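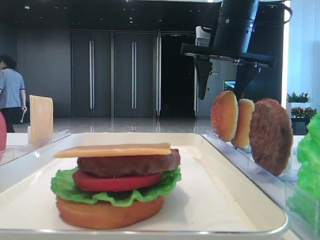
Purchase of service credit

Purchase of service credit, also called a service buyback or buy-in, is an arrangement under which a member of a defined benefit pension plan pays to have extra time counted toward a pension. It is most common in plans for public employees, including teachers, police officers, firefighters, and state and municipal workers. The added time usually raises the monthly benefit, and in some plans it also helps the member reach the age and service conditions for retirement sooner.

Background

In a typical defined benefit plan, the pension is found by multiplying three items: a percentage set by the plan (the multiplier), the member's final average salary, and years of credited service. With a multiplier of 2 percent, each additional year of service adds 2 percent of final average salary to the annual pension. A member whose career was interrupted, or who spent part of it with a different employer, will have fewer credited years than someone of the same age who stayed in one job throughout.

Early buyback rules were written mainly for veterans returning to government jobs. Later rules extended the right to other groups, among them teachers who had moved between states and employees who had left to raise children. The Skinham Municipal Employees' Retirement Fund, which opened in 1968, at first allowed members to buy only periods of military duty. Time spent in temporary positions was added after a petition by clerical workers, and parental leave was added some years later.

Types of service

Plans differ widely in what may be purchased. Categories often found in plan documents include:

Refunded service. A member who left, withdrew contributions, and later came back may repay the amount withdrawn with interest. Many plans call this a redeposit and treat it separately from other purchases.

Military service. Active duty before employment may be purchased in many plans. Absences for military duty during employment are covered in the United States by federal law, which gives returning employees the right to make up missed contributions.

Out-of-state or other public service. Work for another government employer may qualify if the member is not entitled to a pension for the same period elsewhere.

Leave of absence. Approved unpaid leave, such as parental, medical, or educational leave, may be purchased, often within a set period after the return to work.

Temporary, seasonal, or part-time work. Time worked for the same employer before the member was eligible to join the plan.

Nonqualified service. Also known as "airtime," this is credit that does not match any period of work. Federal tax law limits the amount a governmental plan may allow and requires a period of participation first. Several states have closed this option to new applicants.

Pricing

The price may be set in more than one way. Under the contribution method, the member pays what the employee contributions would have been for the period, sometimes with the employer's share, plus interest. The result is often well below the value of the benefit gained, and the plan or the employer absorbs the difference.

Under the actuarial cost method, the member pays the full expected cost of the added benefit. The plan's actuary compares the present value of the member's pension with and without the purchased time. Age, salary, projected retirement date, and the plan's assumed rate of return all affect the figure. A purchase late in a career generally costs more under this method, as salary is higher and payments will start sooner.

In the Ristwood school system's plan, redeposits and military service are priced by the contribution method and everything else by the actuarial method. A quote is good for 78 days. A member who lets it lapse must apply again, and the new price reflects the member's age and salary on the later date.

Payment and tax treatment

Members may usually pay in a lump sum, by installments through payroll deduction, or by transfer from another retirement account. Governmental defined benefit plans in the United States can accept direct transfers from 403(b) and governmental 457(b) accounts for this purpose, and many also take rollovers from traditional individual retirement accounts. Amounts moved in this way are not taxed at the time of transfer.

Payroll deduction may be made on a pre-tax basis if the employer has adopted the proper arrangement. The election then normally cannot be changed or stopped while the member remains employed. After-tax payments are subject to annual limits, and the part of the later pension that represents them is not taxed again. Plans commonly require that payment be completed before retirement.

Effect on benefits

Whether purchased time counts for all purposes depends on the plan. Some count it only in the benefit formula. Others also count it toward vesting, early retirement, or retiree health coverage. The Garkano Transit Pension Plan allows up to 18 months of purchased leave to count toward early retirement but excludes it from the health coverage test.

A member who dies or leaves before retirement generally receives a refund of the purchase price or has it included in a survivor benefit, depending on plan terms.

Criticism

Buybacks priced below actuarial cost have been criticized for adding to unfunded liabilities. In a study of municipal plans, Huguette Mallet and Talha Niazi found that members with higher salaries were more likely to complete a purchase, and they linked this to the use of lump-sum payment. Adi Halim has argued that full actuarial pricing puts the option out of reach of caregivers returning to work.

See also

Defined benefit pension plan
Final average salary
Pension portability
Vesting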